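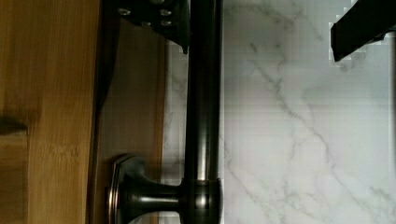

A faucet with a dark bronze finish.

Why Does Water Come Out of the Faucet?

Water does not flow by itself from one place to another. Something has to push it. The push is called pressure, and it is measured in pounds per square inch, or psi. One psi is the push of one pound on a square one inch wide and one inch tall.

Where the push comes from

Many towns keep their water in a tank on a hill or on top of a tower. Water is heavy. The water at the top of the tank presses down on the water below it, and all of it presses on the water in the pipes. Engineers call the height of the water above a faucet the "head." Every 2.3 feet of head adds one psi.

The town of Vitside has a tank on a hill. The top of the water is 222 feet higher than the kitchen faucets on the main street. Divide 222 by 2.3 and the answer is a little more than 96 psi. That is too much for most house pipes, so each house has a part called a pressure regulator. It lowers the pressure to 70 psi before the water goes any farther.

The width of the tank does not change the pressure. A wide tank holds more water and takes longer to run empty, but only the height counts.

Inside the faucet

A faucet is a valve with a spout on it. A valve is a part that opens and closes a path. In an older faucet, turning the handle moves a screw called the stem. At the end of the stem is a rubber washer. When the stem is screwed down, the washer covers a hole called the seat, and the water stops. When the stem is screwed up, the washer lifts and water goes through the gap.

Many newer faucets use two hard, flat discs with holes in them. One disc stays still and the other turns with the handle. When the holes line up, water passes. When they do not, the path is shut.

Why faucets drip

A washer wears down each time it is pressed on the seat. Small grooves form in the rubber, and water gets through them even when the handle is tight. The pressure in the pipe is there day and night, so the drip does not stop until the washer is replaced.

Hülya Aksoy repairs pipes in Vitside. She once put a measuring cup under a dripping kitchen faucet and found that it lost 20 ounces of water in an hour. In 30 hours that is 600 ounces -- enough to fill a large bucket.

Try it

Ask an adult for an empty plastic bottle and a pushpin. Have the adult make three holes in the side: one near the top, one in the middle and one near the bottom. Cover the holes with tape, fill the bottle and stand it at the edge of a sink. Pull off the tape. Compare how fast the water leaves each hole, then watch the bottom hole as the water level falls.

Words to know

Head: the height of the water above a point.
Seat: the hole that a washer closes.
Stem: the screw that moves the washer.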